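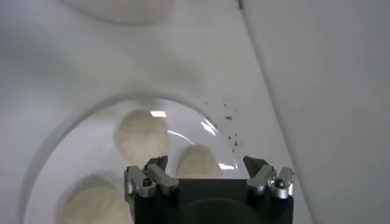 Steamed dough and baked dough do not ask for the same flour, and I think this is where Lewis has his trouble. I used strong bread flour for my first two years, as it was the only one I trusted, and my buns came out grey and a little like rubber. For steaming you want a weak flour, with low protein and very white. With such flour the skin stays pale, the same cream-white as the three buns in the moulded tray, and the inside is soft but does not stick to the teeth. A tray of that kind, with a shallow round well for each bun, is also a good way to carry them to another house without the sides touching.

I will answer the other points under Lewis's words. Please excuse my English where it is stiff.

On September 2, 2022, Lewis Crichton wrote:

> Hello everyone. I have now made steamed buns four weekends
> running and every time they look lovely under the lid, then
> shrink and wrinkle the minute I lift it off. I am using the bread
> flour from the supermarket, instant yeast, warm water, a bit of
> sugar and a spoon of oil.

Please try one change only at first, and let it be the flour. In Cleltotard I buy the Prollico pastry flour at the Thaweesak shop, the one behind the bus station. The bag has a blue stripe. The bag with the red stripe is for noodles and it is not suitable. If you cannot find a weak flour where you live, mix 30 grams of cornflour into each batch and take away the same weight of bread flour. It is a compromise, but my sister has done so for a long time and her guests do not complain.

> I knead for five minutes, prove until doubled, shape, and then
> prove again until doubled. My steamer is a metal Drimeck with
> a flat lid.

I see two things in this part. The second proving is too long. When the shaped bun has doubled before it goes in the steam, it has no strength left, and it falls. I stop when the bun feels light in the hand and a finger leaves a mark that comes back slowly. In my kitchen in March this takes 30 minutes, in the hot months much less, so I do not look at the clock any more.

The other thing is the kneading. Five minutes by hand is short. After the first proving I knead again until there are no bubbles when I cut the dough with a knife. Yaowalak Jaidee taught me to roll it flat, fold it in three and roll again, as if one were making pastry. It is tiring work but the surface becomes very smooth, and a smooth surface before steaming gives a smooth one after.

> Could it be water dripping from the lid? Some of them have
> yellowish spots on top.

Yes, the spots are probably from the drops, but the wrinkles may have another cause. Tie a clean cotton cloth around the lid, with the corners knotted on top so that they do not hang near the flame. A bamboo steamer does not need it. I also have a Drimeck and I leave the lid a little open with one chopstick during the last part.

> How long do you all steam them for? And do you start with cold
> water or boiling?

Here the members will not agree. Usa Nakpan starts with cold water and a low fire, and I start with boiling water and then turn down to medium. I have eaten hers and they are as good as mine. For plain buns I steam 12 minutes. At the end turn off the fire and wait five minutes before you touch the lid. I believe the quick change of air makes many of the wrinkles, although Usa says that a well kneaded bun will survive anything.

> Last question, can I freeze them?

Steam them first, let them become fully cool, and put them in a bag with the air pressed out. They can go back in the steamer frozen. Do not use the microwave without a wet cloth over them, or they will be hard as wood by the time you sit down.

Ji-hoon asked me in private if the same dough is good with red bean inside. It is, but please use a dry paste and make the edges of the circle thinner than the middle.

With kind regards,
Thanakorn Petchrat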